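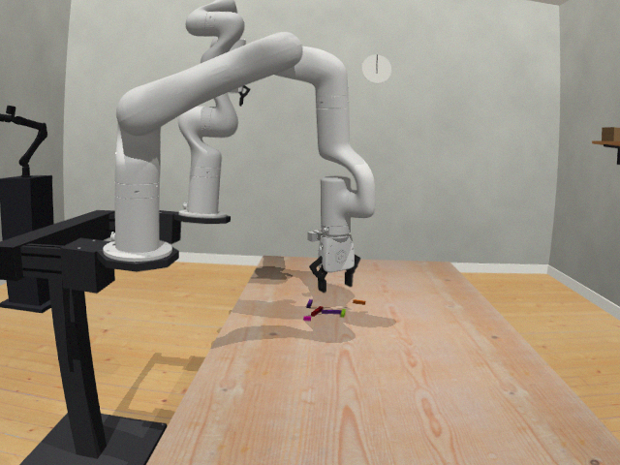

1/11
Right, the two-arm build. A few of you have asked how it's going since I got a bit rude about it in February. Short version: I've got a nice-looking sim, a parts list I keep frowning at, and no real robot in the workshop at Bamcombe yet. I'm in no hurry to change that last bit.

2/11
The plan, for newcomers. Two arms on one stand at the end of a long wooden bench, sorting offcuts and small bits into trays. The others in the workshop love it. I said I'd do the simulation first, mostly to find out how much of it was wishful thinking.

3/11
Quite a lot of it, so far. The sim makes everything look finished. Clean white arms, a tidy room, a clock on the wall. Our actual corner has a damp patch and a bandsaw somebody has to climb past. I worry that people look at the render and think we're nearly there.

4/11
The task is as dull as I could make it. Coloured blocks on the bench, pick one up, put it somewhere else. No cups, no cables, no screws. If it can't do blocks then I don't want to hear about screws.

5/11
I ran the Hernero planner on it overnight. 457 attempts, 172 counted as good. The project page talks about "reliable tabletop picking out of the box". I suppose it depends how big the box is.

6/11
And I don't trust the 172 either. The success check was a height test on the block, nothing more. Fling a block in the air and it passes. I watched 41 of the good ones back and a fair few I'd call a flick. My own fault for using the default check, but why is that the default?
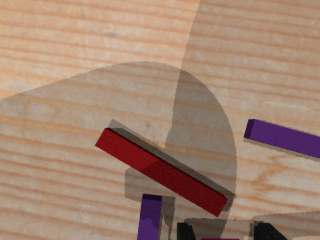 7/11
Looking straight down on the blocks is where I started to doubt the colour matching. Same red bar, and one end is crimson while the rest is deep maroon, all down to the shadow lying over it. The purple one near the fingers does it too, dark at one end and brighter at the other. My script splits blocks up by colour. You can see the problem.

8/11
Someone will tell me to turn the shadows off. I know I can turn the shadows off! The workshop has strip lights and a window, and two arms leaning over the bench all day. I'd be training it for a room we haven't got.

9/11
The wood grain was my idea and I'm keeping it. Plain grey tables are a cheat. Every demo I've seen from the Eklow lot uses one, and then they act surprised when a real bench confuses it.

10/11
On the second arm — I still can't get a straight answer about what it's for. "Handing over" is what I get told. Handing over what, to whom? One arm could reach every tray on the drawing. The second one doubles the cost and gives us something else to crash into. It stays in the sim for now because taking it out would start an argument.

11/11
Next job is a proper success check: block lifted, held, put down where it was meant to go, still there a moment later. Then the same overnight run again with the shadows on. If it gets 80 good ones under the stricter rule I'll go halves on the Aoun gripper, as promised. I haven't moved any money out of savings.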